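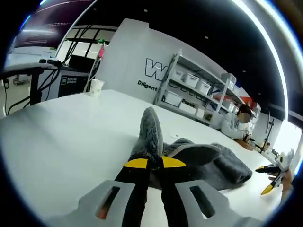 Search this site Go

Pradcombe's old grain store is getting a second life! Getero Architects won approval in February to turn the riverside building into 20 apartments, with a public reading room on the ground floor and a roof terrace anyone can walk up to. Lead designer Renu Mathur is keeping the brick arches and the big hoist wheel, and we love that the new stair wraps right around it. Work starts this spring, and drawings are up in the Fedus Street library until 8 p.m. Go see them!

14 shares 3 comments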